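Section 4. Setting up the hand grippers and recording your first task

Kirkness build guide, second revision. Written up by Yoon-hee Won, checked at the bench by Su-bin Yoon.

Before you start, a word about the Fodar forum posts. They say this part takes ten minutes. It took us two evenings, and one of those went on a tracking fault that the posts swear can't happen. Plan for a full evening and be pleased if you finish early.

You will need both grippers, both marker plates, the table cover and a few small objects you don't mind dropping. The arm is not used in this section. Leave it switched off.

4.1 Fit the marker plates

1. Unplug both gripper cables at the computer end.
2. Set the plate on its mount with the dots facing out. It will go on backward if you let it.
3. Tighten by hand, then give it a quarter turn with the driver. The printed part cracks if you go further.
4. Wiggle the plate. If it moves at all, do step 3 again.
5. Plug the cables back in, left first. The software still gives the first one it finds the name "left," whatever the menu says.

Caution: Do not wipe the plates with solvent. Broletano's parts page says the print is solvent-proof. Ours was not.

4.2 Record a short test

1. Rest both grippers on the table and press Zero. Wait for the second beep.
2. Pick them up and hold them still for a slow count of 11.
3. Move one object from one side to the other. Put it down fully before you let go.
4. Press Stop, then play it back at half speed.
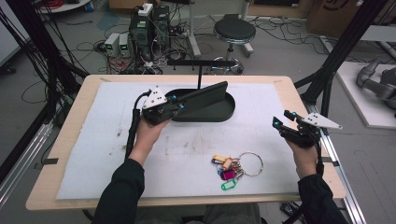

Choosing objects matters more than the forum lets on. Everybody begins with a foam block, and a foam block will make any setup look good. Use something awkward instead. Keys on a big split ring with colored tags are a fair test: the ring is thin, the tags flop over each other, and the two black fingers have to close on one part without dragging the rest along. Start with the fingers open and come in slowly. If you can't pick the thing up by hand control, don't expect a trained arm to manage it later.

Note: Keep each plate turned out from your body. Sleeves and cables are the usual cause of dropouts, and the software blames lighting every time.

4.3 Check the recording

Open the log and look at the last line. A clean test on our bench gave 2,257 tracked samples and 22 lost. The "quality score" next to it can be ignored. We got a high score once with a plate hanging by a single screw.

- If losses come in one long run, something blocked a plate.
- If they are scattered, check that the plate is tight before you touch any settings.
- If the two grippers swap names halfway through, throw the recording out. The repair tool in the Yeo package claims to fix this – we have yet to see it do so.

Caution: Keep the gripper cables clear of your feet and the stool. Tape down whatever crosses the place where you stand.

Save the good test under a new name before going on to Section 5. The Reset button on the next screen clears the folder without asking.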